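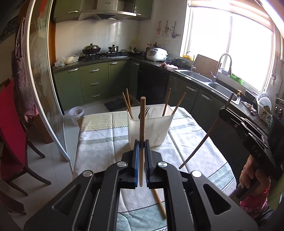
Tue 22 May

Short thread on the chopstick task, for the people who asked how we gather examples for the Serkel model.

1/ The goal is 3258 episodes of putting chopsticks in a holder. An episode is one pick and one place. We do them with hand-held grippers in real kitchens, and no arm is involved at this stage.

2/ Chopsticks are a pain. They're thin, they roll, and the two ends are different. If you grab too near the tip, the thick end swings when you lift. We keep those episodes and tag them "swing".

3/ We work in blocks of 100, then stop and check the files. Grillitz did the same task last October with no checks and had to redo a lot of it.
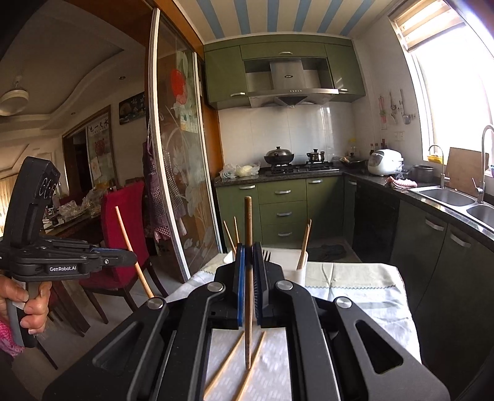 4/ Between blocks we move things a little. The loose chopsticks go down at a new angle, or the holder slides over a bit. We leave the rest of the kitchen alone. The model should cope with pots and bags on the counter.

5/ Patterned tablecloths stay on too. The first Serkel version learned on a bare desk and did badly on anything with stripes.

6/ Slow is fine, but pausing in midair is bad. If you stop to think while holding a chopstick, the model learns to stop there too. Decide first, then reach.

7/ Once we pass 3000 usable episodes, Vurbridge starts training. The leftover 258 are for testing and stay out of the training set.

Recent posts
Labeling drops and near misses
Stefanou kitchen list, updated
Why we retired the 4 oldest grippers
Folding towels, part two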